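3.2 Storage of hand tools and small utensils in shared kitchens 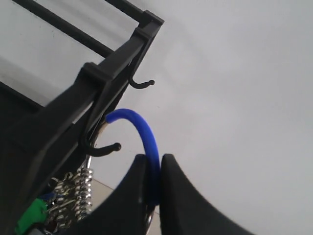
The second part of the survey dealt with where residents kept items used at least once a day. Interviews were held in September at two housing blocks, Darton and Mokia, which have the same floor plan but differ in the age of their fittings. Of the 300 households approached, 59 agreed to take part. Each was asked to name the storage place for a fixed list of 17 items and to say how often the item was put back there after use.

Open storage (racks, rails, hooks and uncovered shelves) was treated as one class, following Pasichnyk's earlier work on the Karpenko estate. Closed storage covered drawers and cupboards with doors. Worktops were recorded separately, as many respondents did not regard them as storage at all.

Figure 4. Black wire rack with curved hooks beneath it.

Items kept in open storage were more often reported as returned to the same place. The difference was clearest for cups and cloths and weakest for knives, which most households at Darton kept in a drawer whatever else they owned. At Mokia, nearly 50 respondents' answers had to be recoded after the interviews, as the word "shelf" had been used for both open and closed units. Zlata Pasichnyk checked the recoded answers against the original notes.

Household size had little effect on these results. Length of tenancy had a stronger one, and is taken up in Section 3.3 together with the answers from residents who had moved from the Lanelent building.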